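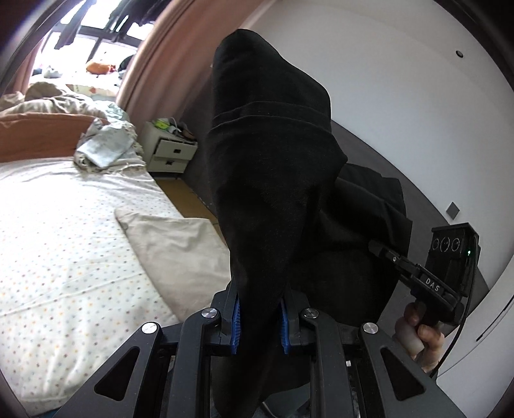
*Fig. 1. Black garment hanging in a bedroom, with soft diagonal folds.*

## Handout 6: How cloth hangs

Tuesday, March 12, 2019

Bring this sheet to the workshop along with your swatch card. The reading is chapter 2 of the Narnora course book, up to the section on linings.

**Grain**

Woven cloth has two sets of threads. The warp runs the length of the roll and the weft runs across it. Cloth cut along the warp hangs straight and stretches very little. Cloth cut at 45 degrees to both, on the bias, stretches and clings. Most of the faults we saw in last term's skirts came from pieces laid slightly off the grain.

**Weight**

Weight is given in grams per square metre. The Bamico lining on your swatch card is 138 g. A heavy cloth falls in a few deep folds. A light one makes many small folds, unless it has been stiffened with a finish, in which case it stands away from the body. Wash a sample before you judge it, as some finishes come out in the first wash.

**Seams**

A seam is stiffer than the cloth on either side of it. A curved seam puts shape into a flat piece, and if the curve is not clipped the cloth will pull. Press each seam before you cross it with another one.

**Dark cloth**

Folds are hard to see in black. Work near a window, with the light coming from one side. Mark with chalk or white thread and check the mark comes off a scrap first.

**Hanging test**

- Press the piece and pin it by its top edge.
- Leave it overnight. Bias pieces need longer, around two days.
- Measure the drop at both sides and the middle.
- Write the figures in your notebook with the name of the cloth.

Bonsu twill and Mosimley crêpe are both in the cupboard by the sink. Take half a metre of each and cut one strip on the straight grain and one on the bias. Keep the strips, as we use them again in May for the hems session.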